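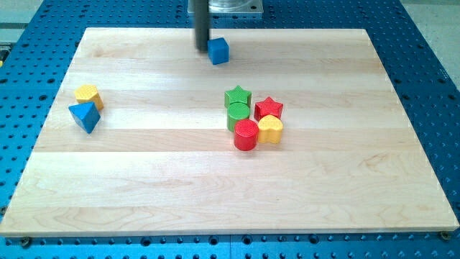 Gluing up a maple cutting board as a wedding present – grain direction, finish, and how do I keep it flat?

Posted in Woodworking and Repairs
Asked by Endivstead
Viewed 1,546 times

Hi all! My cousin is getting married in March and I've decided to make the couple a big maple board for their kitchen. I've built exactly two pieces of furniture in my life (a bench and a very plain bookcase) and had a great time with both, so I'm feeling brave.

I bought a stack of hard maple from the lumber yard out in Gramelmont and it is gorgeous stuff. It's rough on the faces but the edges are already straight. My plan is to rip it into strips, glue the strips side by side, and end up with something big enough to roll out pie dough on. They both bake a lot, and her side of the family makes these enormous flatbreads, so I'd like it as large as I can manage without it turning into a potato chip.

What I'm stuck on:

I've read that you have to flip every other strip so the growth rings alternate. I've also read that this is nonsense. Which is it?

Do I need biscuits or dowels between the strips, or is glue enough? I have a cheap biscuit joiner and I'd love an excuse to use it.

For the finish I was going to use mineral oil, but a guy at work swears by salad bowl finish, and the lady at the hardware store said walnut oil. Her daughter has a friend with a nut allergy, so I'm a little nervous about that one.

Last thing: my bookcase has one shelf that cupped over the winter and I'd hate for that to happen here. The tools I have are a table saw, a random orbit sander, four bar clamps and a block plane. No thickness planer, but I might be able to borrow one.

Thank you so much in advance, I read this board all the time and you people are terrific!

Hamidreza Hosseinzadeh
Member, 805 posts

What a great present! I've made a pile of these and they're still my favorite thing to give away, so let me go through your list.

Ring direction. Both camps have a point. Flipping the rings means that if the strips move, the board goes slightly wavy instead of taking one big curve. With narrow strips the effect is so small that I stopped worrying about it years ago. I'd much rather you looked at which way the grain runs on the face. Draw an arrow on every strip showing the direction it planes cleanly and keep all the arrows pointing the same way. When you get to the planer (do borrow it, please!) you'll be so happy you did this. Hard maple tears out like crazy if half of it is running backwards, and sanding out those little pits is a miserable way to spend an evening.

Biscuits. Leave them in the box this time. A good long-grain joint is already stronger than the wood next to it. The other trouble is that if you trim the ends or round a corner later you can cut right into a biscuit, and then there's a funny little oval staring at you forever. Ask me how I know.

Glue. Use one of the waterproof yellow ones that says on the bottle it's fine for indirect food contact once cured. Spread it thin over the whole edge with an old toothbrush or a scrap of card. You want a row of small beads squeezing out along every seam when the clamps go on. If it's running down your arm, you used too much, and if you see nothing, take it apart quick and add more.

Clamps. Four is tight for a big board. Borrow two more if you can, and put them alternately over and under so they don't bow the whole thing. Wax paper between the bars and the wood, or you'll get black marks where the wet glue touches the steel. Snug is plenty. Then leave it overnight, even though you'll want to peek.

My own trick is to glue it in two halves, run each half through the planer, and then do the one last joint down the middle. A borrowed lunchbox planer probably won't take the full width anyway, and cleaning up one seam by hand is easy – a sharp block plane and a bit of patience will do it.

Keeping it flat. Here is where most people go wrong, I think. Whatever you do to one face, do to the other! Same sanding, same oil, same number of coats. And let the lumber sit in the house for a couple of weeks before you cut anything. If your shop is a damp garage like mine, bring the strips back in the house between work sessions too. When it's done, tell the couple to stand it on its edge after washing so both sides dry together. A board left lying wet on a counter will cup, I don't care who made it.

Finish. Mineral oil, every time, for something they'll be using hard. It's cheap, it doesn't go rancid, and they can top it up themselves. Wipe the board with a damp cloth first, let it dry, and sand off the fuzz that comes up. I do that twice. Then flood it with oil, wait, wipe, and do it again the next day until it stops drinking. The end grain will want a lot more than the faces. I finish with a soft paste of beeswax and mineral oil and the first time you buff that onto maple it just glows. I'd skip the walnut oil given the allergy.

Good luck, and please come back and tell us how it went!

Mukance
Member, 9 posts

mineral oil is fine. dont put it in the dishwasher. my brother in law put mine in the dishwasher and it split in two places

Esfahani
Member, 1,346 posts

Agree with nearly all of what Hamidreza wrote, though I do still flip my strips, mostly out of habit. It lets me shuffle them around until the color looks right, and that half hour of rearranging is the most fun part of the job.

Two small additions. Leave the ends long and trim them after the glue-up, so you don't have to fuss about lining them up while everything is slippery. And break all the edges with sandpaper at the very end, including the bottom ones. A heavy board with a crisp edge is surprisingly unpleasant to pick up. I usually cut a shallow finger groove along the two short ends as well, but that needs a router, and a generous roundover done by hand works nearly as well.

On the salad bowl finish: it's lovely on a bowl. On a board that gets a bench scraper dragged over it every weekend it will wear through in patches, and then you're sanding the whole thing back. For dough I'd stay with oil, and go easy on the wax on the rolling side until they've used it a few times.

If there's any maple left over, make a bench scraper handle to go with it. Takes an hour and they'll love it!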